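Filed under: Home robots / Checklists

Bedroom chores walk-through, two-armed machine, simulated runs

I've done this checklist for kitchens and for my mate's garage, and people kept asking about bedrooms, so I finally sat down with a cuppa and went through one properly. Everything was run in simulation in the Drekville room set, with the Vustis planner doing the thinking. I mark each item OK, WATCH or NO, and then I ramble a bit.

1. Clear path from door to bed – OK
Gets there without clipping the furniture. It's slow, mind you, and it takes corners like my nan in a car park.

2. Emergency stop responds with both arms raised – OK
Tried it 16 times at different points in the reach and it held still every time. I wouldn't go on to the rest of the list without this one.

3. Finds small items on the floor – WATCH
Dark things on dark carpet are the trouble. It'll spot a white sock from the doorway and then roll straight up to a black phone charger as if the carpet were bare. Check the floor yourself before a run, and check it again if the lighting has been changed.

4. Picks up small items from the floor – WATCH
Once it has found the thing, it's pretty good! Pens, remotes and hairbrushes come up nicely. Coins and flat cards, forget it. I'd give it 40 seconds per item before calling it stuck.

5. Makes the bed – NO
Oh dear. It can pull a sheet up towards the pillow end, and if you squint you'd call that making the bed. Tucking in is beyond it, and it has no idea what to do once a blanket bunches up. I left this one running over lunch and came back to a doona that looked slept in by a wombat. Simulated cloth is its own headache too, so I'd be careful about reading much into a good result either.

6. Picks bedding up without dragging it through the base – WATCH
Loose fabric near wheels is my biggest worry. Set the keep-out distance before you start and don't let anyone talk you into making it smaller for speed.

7. Opens a window – NO
Fine on the reach, hopeless on the latch. Three goes and I gave up. Leave windows how you want them.

8. Wardrobe doors – WATCH
Swings them open well enough, but it parks itself where the door wants to go. The Parsa update is meant to fix that and I'll retest in September.

9. Leaves wall pictures and lamps alone – OK
No contact with anything on the walls. Lamps on bent arms deserve a second look, as the elbow passes closer than I'd like.

10. Base stays level while both arms are up – WATCH
Add this one to your own list if it isn't there. I log tilt on every run now, and I stop the run if the number wanders, even when the arms seem to be doing the right thing. Run 414 is the one I'd point to for anybody setting their limits.

So, can a machine do the bedroom yet? Picking things up off the floor, nearly. The bed itself, not by a long way – I'd still rather do it myself in two minutes and grumble. 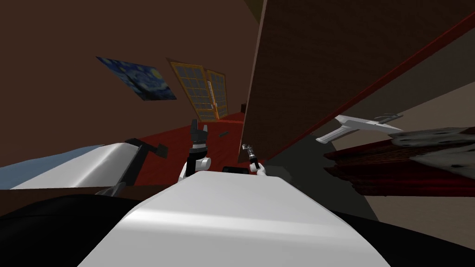

For what it's worth, I'd happily pay for just the floor part. Bending down for socks is the bit my back complains about, and a slow helper that does it while I'm at work would suit me fine. I'm doing the laundry list next, starting with the pegs.

Related checklists
Kitchen bench and dishwasher, with comments
Garage sweep-up: what the Dristeck gripper dropped
Folding towels, second attempt
Before you let it near the stairs

Contact | Copyright, all rights reserved | Back to top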